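Unmont notebook, toy pickup chore, simulated room
Last updated: December, 4:10 p.m.
Print this page | E-mail this page 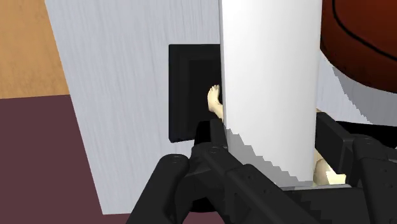 Wrist view, simulator. Cylinder between the fingers, doll's foot in the black opening behind it.

Continuing from the morning page. The question from Radomir Georgiou was whether the pickup chore is ready to go on the list we send to Fudstead, or whether it stays with us until spring. My answer at the moment is that it stays.

Setup for the afternoon: the playroom model, wood floor and maroon rug, white block with the square opening, ball, dolls, white cylinder. Same arm model and same two-finger gripper as last month. Planner is the current Follix build with no hand edits. One run is one attempt to clear everything into the bin by the door, with a limit of 24 minutes of simulated time.

100 runs queued, all finished. 77 ended with the cylinder in the bin. 10 ended with everything in the bin. The second number is the one that matters for a household. A person who comes home to a room with one doll left in a hole still has to bend down and get it.

Notes on the cylinder. Smooth sides, stands upright, easy target. The fingers close on it from either side and the grasp score is good. The trouble is what it does to the view. With the cylinder held up, it covers the right side of the opening and part of the doll's leg. The detector then reports a foot and no doll, and the planner drops it from the list as too small to be an item. I checked the log on nine of the bad runs and saw the same line in seven.

Things tried after lunch:

- Put the cylinder down first, then look again before choosing the next item. Helps. Costs time on every item, including the ones that never needed it.
- Lower the size cutoff. Now it finds the foot, and also finds shadow edges on the white surfaces and tries to pick those up. Turned it back.
- Ask for a second look only when something skin-colored and small is inside a dark region. Ottó Borbély's idea. Works on the doll, but it is a rule for one doll in one hole and I don't want to build the chore out of rules like that.

The shadows are a separate problem. They come out stair-stepped on the cylinder and on the white surface by the ball. Ottó raised the shadow map resolution on his machine and the false items went down, but the runs took too long to be useful. A real room won't have those steps in it, so some of the work we do against them is wasted. I would still like them gone before anyone quotes our numbers.

The ball: no attempt at it today should be counted either way. It is too wide for these fingers and the planner has been pushing it along the floor. Radomir says pushing is fine if it ends up against the wall. I think the chore sheet says "put away" and we should either change the sheet or get a different gripper.

Comparison with the Stępień bench task, for whoever reads this later: sorting parts from a tray is in much better shape. Everything is on one level, nothing is half inside anything else, and the light doesn't change. I'd let that one run a shift with someone nearby. I would not say the same for a child's room.

To do:
Rerun with the second look on every item, full queue.
Move the opening to the left face and see if the foot is still missed.
Ask Radomir about the wording on the chore sheet.
Save the logs before the disk cleanup tonight.

Print this page | E-mail this page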